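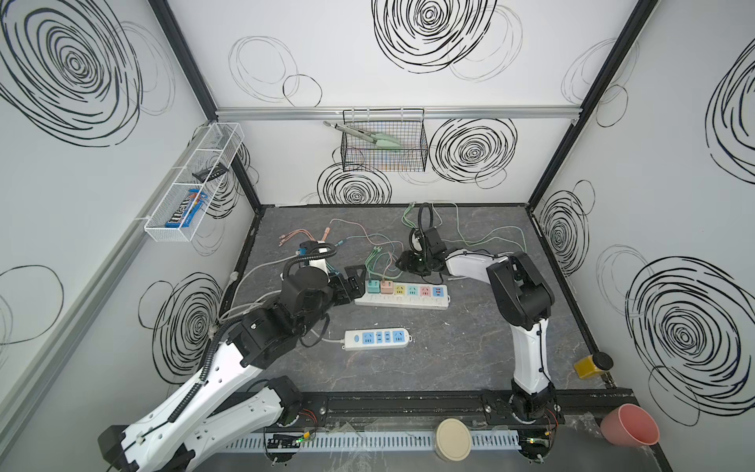
A minha cunhada garante que uma extensão é uma extensão, que a cor só serve para pagar mais, e que as brancas da loja dos trezentos lhe duraram a vida toda. Fica registada a objeção. Quem nunca desligou o router à procura do candeeiro pode ficar-se por aí e poupar o dinheiro.

Extensão Nemholm, tomadas coloridas
Ref. 389
Disponível na loja e por encomenda

A Nemholm é comprida, branca e tem seis painéis de tomada, cada um da sua cor: dois tons de azul-esverdeado, pêssego, amarelo, rosa e um azul com pormenores vermelhos. Não combina com nada, o que facilita a escolha da sala. A ideia é simples: o carregador fica no rosa, o candeeiro no amarelo, e a família discute o resto.

Há fichas a condizer, vendidas à parte. Ninguém é obrigado a pôr a ficha pêssego na tomada pêssego. Já tivemos um cliente que o fez ao contrário de propósito e continua a comprar cá.

Extensão Hepburn, tomadas azuis
Ref. 211

Mais curta, também branca, com as faces das tomadas em azul e um pequeno interruptor azul numa das pontas. É a irmã sensata. Vai bem atrás da televisão, onde a Nemholm seria um desperdício de cor, e na mesa de cabeceira de quem carrega o telefone e pouco mais.

Cabos de carregamento Pukar
Conjunto de 4

Finos, com ponta metálica, em várias cores, entre elas pêssego e laranja. Enrolam-se uns nos outros com uma dedicação que admiramos. Traga uma fita de velcro do cesto ao lado da caixa, ou aceite o novelo como parte da decoração.

Antes de ligar

Não encaixe uma extensão noutra. Sabemos que a tomada da parede fica longe, sabemos que é só por hoje, e continuamos a dizer que não. Aquecedores e ferros de engomar vão diretos à parede. O cabo não passa por baixo do tapete, mesmo que o tapete seja bonito.

Trocas e levantamento

Aceitamos trocas com talão e embalagem, incluindo por arrependimento cromático. As encomendas levantam-se na loja Rerkandale, ao balcão do fundo. Desde janeiro que também recolhemos extensões velhas: deixe-as no caixote da entrada, de preferência sem nós.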